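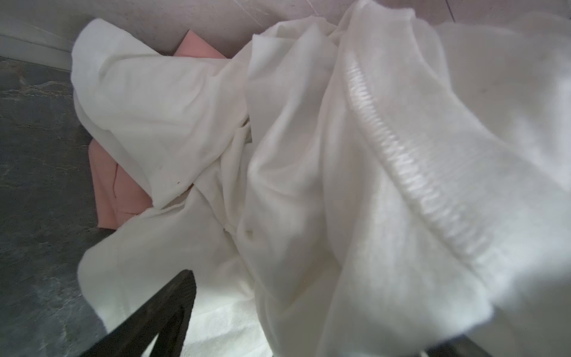

Subject: Re: Gripper closes on the seam and won't let go
From: Covadonga Lozano
To: Lolix users list
Date: Aug 12, 2019

Hello everyone,

Sorry to be slow in answering. I wanted to go back through my own notes before I said anything, and then my sister came to stay, and you know how that goes. I've left the original message in below so those of you on the digest don't have to go hunting for it.

> We're running the Lolix two-finger hand on laundry, mostly
> knits, and twice now it has stopped with a fold of cloth
> jammed between the fingers. The software says the hand is
> open. It plainly isn't. The first time I cut the power and
> pulled the shirt out by hand, and the fingers snapped
> shut when I turned it back on. No harm done but it gave me
> a proper fright. Is this a known fault? Should I be
> recalibrating every morning? We're on the Zutex controller,
> firmware as shipped.
>
> Pacheco workshop

First of all, I'm very glad your fingers are in one piece. Please don't feel silly about it. I did exactly the same thing in March, and I've been at this long enough to know better.

Yes, I'd call it a known fault, at least among those of us who do cloth. I've had it 3 times in 443 picks, all of them on white knit things with a thick overlocked seam. Sheets and tea towels have never given me any bother. What I think happens is that one finger slides into a fold while the other comes down on the ridge of the seam, and the hand stalls a little short of where it expects to be. The controller sees the motor stop, decides the move is finished and writes down the wrong position as its new zero. From then on, every "open" is short by that same amount, and if the fold is thick enough the cloth simply stays put.

So recalibrating in the morning won't hurt, but I doubt it will cure anything, as the zero goes wrong in the middle of a run. I tried it faithfully for 27 days and still got a jam on a Friday afternoon with a full basket to go.

The snapping shut worries me a good deal more than the jam. When the Zutex box comes back on, it goes looking for its zero by closing the hand all the way, and it does this before the screen has even lit up. There's no warning at all. Anybody reaching in to free a sleeve is going to have their hand in the wrong place. I've written to the Flirivness people, who look after the firmware, and they were very kind about it and said they'd look into homing outward instead, but I haven't got a date from them.

Until then, this is what I do when it jams:

Press the emergency stop and leave it pressed. Don't cut the power at the wall if you can help it.

Wait for the brake to click, then undo the thumbscrew on the side of the hand so the fingers go slack. It's stiff the first few times.

Ease the cloth out along the line of the seam. If you pull straight across it, the ridges catch and you'll stretch the neckline (ask me about my good cardigan - no, please don't).

Do the thumbscrew back up, step well clear, and only then release the stop. Let it close and open by itself once with nothing near it.

I've also turned the closing force down in the settings. Mine came set at 1000, whatever the units are meant to be, and I went down a bit at a time until it would only just hold a damp T-shirt. It drops the odd thing now, and I'd much sooner pick a shirt up off the floor than go through all that again. I won't give my number, as the pads wear differently on every hand and I'd hate for somebody to copy it and trust it.

Could you tell me two things, when you've a minute? Was there another layer of cloth underneath when yours jammed? I have a feeling it's worse in a pile, where the fingers push down and the folds puff up between them, but I've never kept proper track. And do you still have the log from before you cut the power? If the last line says "move complete" with the motor current still high, then it's the same fault as mine, and I'd love to send both logs along together.

If anyone else on the list has seen this on something other than knits, please do speak up, even if it only happened the once and you thought you'd imagined it. Replies to the list are best so they end up in the archive.

Take care of those hands,
Covadonga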